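Pre-show checklist: The Bezerra Years, 1961 to 1963
Dirkside Local History Room
Walked through by Simone Medeiros, 5 Jul 2018

Okay, I did the full round before we let people in to see the early sixties show, and my comments are under each line. I'm not an engineer, so Natanael Furtado will go over the wiring after me.

Entrance and stairs
Handrail tight - OK
Treads clear - OK
Exit sign lit - NO
I love the big blowup of the Mayor Bezerra campaign rally at the top of the stairs, but it's hung so people stop dead on the landing to look at it. Can we slide it left a bit? The exit sign bulb is out and I've left a note on the desk.

Main room
Aisles clear - OK
Occupancy card posted - NO
Extinguisher tag current - OK
The old card said 300, from back when this was a dance hall (they had the twist contests here, my mother came in second!). With the cases in, we can't have anywhere near that. I need a new number from the fire marshal before we open. 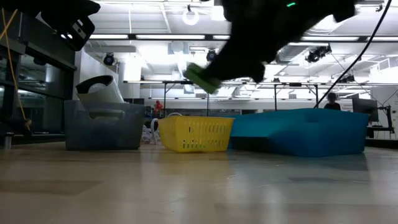 Page 2 of 3

Fallout shelter corner
Ration tins sealed - OK
Water drum empty - OK
Shelf anchored to wall - FIX
Everybody is going to want to touch the ration tins. We've got 11 out and they're heavy, so please keep them on the bottom two shelves. The top bracket wiggles when I push on it. The Geiger counter has its batteries out and I'd like it to stay that way.

Television lounge
Pikus console unplugged - OK
Replacement screen secured - OK
Cords taped down - FIX
The cabinet is just for looks, and the newsreels play on the new screen inside it. I tripped on the speaker cord twice, so tape it all the way to the wall, please.

Paper and film
Nitrate film on site - NONE
Lamps off the newspapers - FIX
All 600 campaign buttons are behind glass, good. The clip lamp over the Horar Courier front pages was hot enough that I pulled my hand back. Swap it for an LED.

Recheck the four items marked FIX or NO when I'm back from lunch on opening day. I'll bring the tape.

Signed, S. Medeiros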